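Réduire la liste des invités sans se fâcher avec la moitié de la famille

Conseils pratiques, table de cuisine et gomme obligatoires

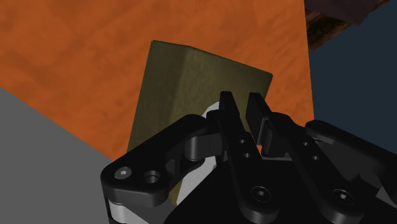 Temps de lecture : 10 minutes
Par Nga Triệu, mis à jour le 3 novembre 2025

Vous aviez réservé une salle pour un grand mariage et vous voilà avec un budget de petit mariage. Ou bien la salle a changé de propriétaire, ou le traiteur a changé de tarif, ou vous avez changé d'avis, ce qui est encore permis tant que rien n'est signé à la mairie. Il faut retirer des noms. Ma cousine s'y est prise en mai, avec un fichier partagé où tout le monde pouvait écrire, belle-mère comprise. Le fichier s'est allongé.

Les astuces qui suivent viennent de deux mariages dans ma maison, d'un troisième chez mon frère et du courrier des lecteurs, toujours abondant quand il s'agit de se plaindre des tantes.

Avant de toucher à la liste

Débarrassez la table. Vraiment. Une liste d'invités faite entre le beurre et les factures finit avec du beurre dessus, et on ne sait plus si l'oncle de Nantes est rayé ou taché.

Prenez des fiches cartonnées, une par foyer. Pas une par personne : on invite des foyers, on héberge des foyers, on vexe des foyers. Au recto, les noms et l'adresse. Au verso, au crayon, ce que vous savez déjà : enfants ou non, régime, date de la dernière conversation. Cette dernière ligne fait la moitié du travail à elle seule.

Le fichier informatique viendra après. Une fiche se déplace, se retourne, se cache sous la nappe quand quelqu'un sonne. Un tableur s'ouvre tout seul au mauvais moment devant la mauvaise personne.

Si vous manquez de fiches, coupez des boîtes de céréales au massicot ou aux ciseaux. Le côté gris prend très bien le crayon.

Trois tas, et pas un de plus

Premier tas : ceux sans qui vous ne vous marieriez pas. Deuxième tas : ceux que vous seriez contents de voir. Troisième tas : ceux dont vous craignez la réaction. On découvre assez vite que le troisième est le plus épais, et que votre grand-tante y figure deux fois, sous son nom de jeune fille et sous l'autre.

Ne créez pas de tas « à voir ». Le tas « à voir » est un troisième tas qui a fait des études.

Travaillez à deux, sans les parents, une heure au maximum. Au-delà, on commence à négocier un collègue contre un camarade de lycée, et le lendemain on ne se souvient plus des termes de l'échange. Mettez un minuteur de cuisine. Quand il sonne, on range tout dans une boîte à chaussures et on parle d'autre chose, si possible du dîner.

Les enveloppes déjà achetées

Il y a toujours des enveloppes déjà achetées. Chez mon frère il y en avait 600, parce que le lot était en promotion et que la promotion, dans ma famille, tient lieu de raisonnement. Les enveloppes ivoire doublées se recyclent assez bien :

Pour les remerciements, évidemment.
Pour ranger les graines du potager, à condition d'écrire dessus avant de remplir.
Pour les étrennes.
Pour les boutons de rechange, ces petits sachets que l'on jette toujours six mois trop tôt.

Si la colle a pris l'humidité et que les enveloppes se sont fermées toutes seules, une nuit au congélateur dans un sac bien clos suffit souvent. Glissez ensuite une lame de couteau sous le rabat, doucement. La vapeur marche aussi, mais elle gondole le papier, et un papier gondolé donne aux gens l'impression que vous avez pleuré dessus.

Les timbres achetés d'avance se gardent à plat, dans un livre que vous ne prêtez pas.

Écrire à ceux qu'on retire

Il y a deux cas. Si la personne n'a rien reçu, n'écrivez rien. C'est tentant de s'excuser par avance, mais vous annonceriez à quelqu'un qu'il a été invité puis désinvité dans la même phrase, alors qu'il préparait tranquillement ses vacances.

Si elle a reçu un faire-part ou une annonce de date, il faut l'appeler. Au téléphone, en fin d'après-midi, assis. Les textos de désinvitation circulent, on en fait des captures, on les lit à voix haute à Noël.

Fitriani Tjoa, de Dalesbridge, m'a envoyé la formule dont elle s'est servie pour toute la branche de son mari : « Nous avons dû revenir à un tout petit mariage et nous ne pourrons pas vous recevoir ce jour-là. Nous tenions à vous le dire nous-mêmes. » Puis elle se taisait. D'après elle le silence qui suit est pénible mais court, et c'est à ce moment qu'il ne faut surtout pas proposer un brunch.

Car on propose toujours un brunch. On se sent coupable, on propose un brunch, et l'on se retrouve à organiser deux réceptions, dont une avec des œufs.

Quelques mots à éviter : « malheureusement » plus d'une fois, « intime » (les gens l'entendent comme un reproche), « les circonstances » (on vous demandera lesquelles). Et pas de chiffres. Dès que vous dites combien vous serez, votre interlocuteur se met à compter, et il trouvera quelqu'un qui méritait moins que lui.

Recalculer la cuisine

Moins d'invités ne veut pas dire moins de travail dans la même proportion. Pour 100 personnes on prend un traiteur. Pour le tiers de ça, on se dit qu'on va le faire soi-même, et c'est ainsi que j'ai passé la veille du mariage de mon fils à dénoyauter des abricots dans une baignoire de bébé.

Si vous cuisinez :

Choisissez un plat qui attend. Un braisé, un tajine, un curry doux. Tout ce qui se sert « à la minute » suppose que quelqu'un reste debout près du feu en tenue de cérémonie.

Faites le tour des réfrigérateurs disponibles dans le voisinage avant d'acheter quoi que ce soit. Un frigo vide accepté chez le voisin vaut mieux qu'une glacière, et demandez aussi la clé.

Étiquetez vos plats dessous, au feutre sur du ruban de masquage. Dessus, le ruban part avec le couvercle. J'ai encore un grand faitout Tichý dont je ne connais pas la propriétaire.

Le pain se commande une semaine avant et se confirme l'avant-veille. La boulangère a votre nom, oui, mais sur un papier.

Pour le gâteau, réduisez le nombre d'étages avant de réduire le diamètre. Un gâteau trop étroit et très haut penche dès qu'on le regarde, surtout dans une voiture.

Les nappes louées pour rien

Les loueurs de linge acceptent presque toujours une baisse de quantité jusqu'à un certain délai. Ce délai est écrit en petit au dos du bon, sous l'agrafe. Ôtez l'agrafe.

Si vous êtes hors délai, prenez les nappes quand même et doublez-les sur les tables : cela étouffe le bruit des couverts, et en cas de vin renversé il suffit de retirer celle du dessus. Sur le vin rouge, eau gazeuse et torchon blanc, en tamponnant. Le sel fait surtout du bien à la personne qui le verse. Ne tentez pas l'eau de Javel sur du linge loué, on vous le facturerait comme si vous l'aviez brodé.

Les serviettes en trop font de très bons chiffons à argenterie, à condition qu'elles soient à vous.

Le jour même : ceux qui viennent malgré tout

Il en viendra. Un cousin qui n'a pas compris, une voisine qui passait, quelqu'un que votre père a croisé à la jardinerie. Prévoyez deux couverts de plus dans un placard, avec les verres, et une chaise pliante derrière une porte. N'en parlez à personne, surtout pas à votre père.

Confiez l'accueil à une personne aimable et un peu sourde. Elle ne discutera pas, elle placera.

Évitez le plan de table affiché à l'entrée quand la liste a bougé trois fois. Les marque-places suffisent, écrits le matin, au dernier moment, par quelqu'un qui n'a pas encore commencé le champagne. Gardez dix cartons vierges et un stylo dans une poche ou un sac.

Et après

Les photos, envoyez-les d'abord à ceux qui étaient là. Les autres les verront bien assez tôt. Attendez une semaine avant de publier quoi que ce soit, et recadrez la table du fond si elle a l'air vide : il y aura toujours quelqu'un pour écrire qu'il y restait de la place.

Les fiches cartonnées, je vous conseille de les brûler ou de les passer à la déchiqueteuse, troisième tas en premier. Une lectrice avait gardé les siennes dans le buffet. Sa belle-sœur cherchait des allumettes.

Vos courriers

« Faut-il rendre le cadeau de quelqu'un qu'on a désinvité ? » Proposez-le, une fois, avec chaleur. La plupart refusent. S'il s'agit d'un appareil à raclette, insistez un peu.

« Ma mère a invité ses amies du chœur sans me le dire. » Appelez-les vous-même, elles sont généralement plus gênées que vous. Et donnez-leur quelque chose à chanter à la sortie de la cérémonie : elles viennent, elles chantent, elles repartent contentes, et vous n'avez pas une assiette à sortir.

« Comment enlever la cire sur un chandelier emprunté ? » Eau très chaude si c'est du métal, sèche-cheveux tiède si c'est peint, essuie-tout dans les deux cas. Jamais au-dessus de l'évier, la cire se fige dans le siphon et ce sera le sujet du mois prochain.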